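首页 | 往期通讯 | 办公生活 | 订阅

阅读时间：4分钟

衣帽架终于有人好好用了！

各位同事好，这一期的“办公生活”栏目想聊一件小事：外套和毛巾。春天的时候，我们在Zosadent二楼做过一次问答，问大家最想改善办公室的哪个角落，票数最高的居然是“椅背”。一到换季，每把椅子上都搭着衣服，有的一搭就是半个月，坐下去还得先把别人的袖子拨开。

四月份买回来的那个黑色衣帽架花了900元，起初我还嫌它贵，现在真心觉得值。弯弯的挂臂往上张开，粉色的、灰绿色的各挂一边，从工位那头望过去特别顺眼。

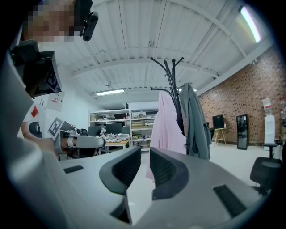
图片来源：Zosadent内部通讯

挂衣服这件事，我自己也攒了点心得。轻的和重的分开挂两边，架子站得稳；领子挂上去之前先抖一下，肩线会自己落平。厚外套别叠在薄外套上面，薄的那件取下来准是一身褶子。口袋里的钥匙和工牌请先掏出来，上个月有件大衣就是被一串钥匙坠得变了形，主人心疼了好几天。

再说毛巾。公用毛巾一直是老大难，擦过手的、擦过桌子的混在一起，谁也不愿意伸手去拿。这次统一换成了浅粉色的华夫格，格子凸起来，摸着很舒服，折起来也有型。我特别喜欢这个颜色，往那儿一放，整个角落都亮堂了！

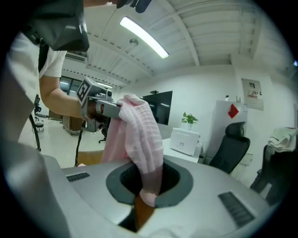
毛巾和衣物的几条约定

用过的毛巾当天收走，不要搭在显示器上。洗的时候单独洗，水温40度，不放柔顺剂，华夫格用了柔顺剂就不爱吸水了。洗好以后抓住两个角用力抖几下，再挂起来。颜色深的衣服请带回家洗，粉色毛巾经不起染。

公用围巾和披肩（空调房里的救命之物）也照这个办法来，用完挂回原处，谁冷谁拿。
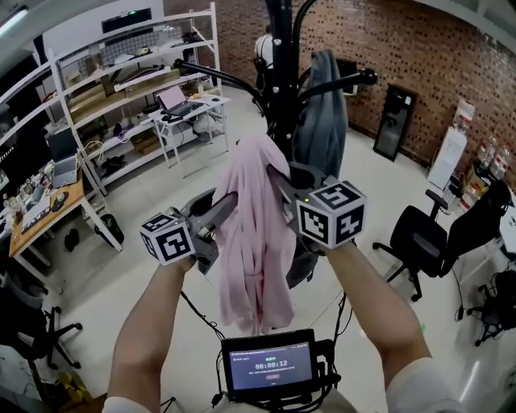 我对“随手一放”这四个字是很有感情的，因为我就是那种人。从前我的外套永远团成一团塞在包上面，开会前再拎出来使劲扯平。后来我给自己定了个规矩：进门先挂衣服，再开电脑。布料其实很老实，一件粉色的衣服松松地提在半空，满身都是皱，褶子也只是顺着往下垂；旁边那件灰蓝色的好好挂在架子上，就是一道一道的长褶，看着精神多了。现在我每天早上路过衣帽架都会顺手理一理，心情也跟着变好，真的推荐大家试试。

另外有同事来信问，能不能在Lernolix那边的会议区也放一个同款。我举双手赞成！那边冬天客人多，外套常常堆在沙发上，走的时候翻半天。报上去的预算是1,000元，连同一批衣架，数量定的是32个，木头的和植绒的各一半。植绒的不打滑，适合真丝和针织；木头的肩宽，留给西装和大衣。
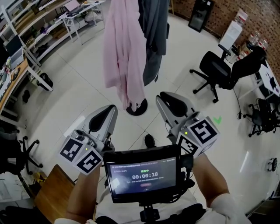

衣架到了以后会先放在茶水间，大家按需要取，取完把空盒压扁放到门口就行。如果你家里有闲置的好衣架，也欢迎带来，铁丝的就算啦，容易把肩膀顶出两个小包。

还有个小提醒：衣帽架底座周围请留出一点空地，别放箱子和雨伞。伞有伞桶，就在前台旁边。长大衣下摆容易拖到杂物，擦脏了怪可惜的。

下一期想写鞋柜，有好办法的朋友请直接回复这封通讯，照片、草图、几句话都可以，我都会认真看。

2019年8月15日

相关阅读
· 茶水间的杯子该怎么认领
· Krishnan楼层搬迁后的储物指南
· 夏天的空调披肩，大家都选了什么
· Mummont分部的绿植交换角
· 一个抽屉的整理笔记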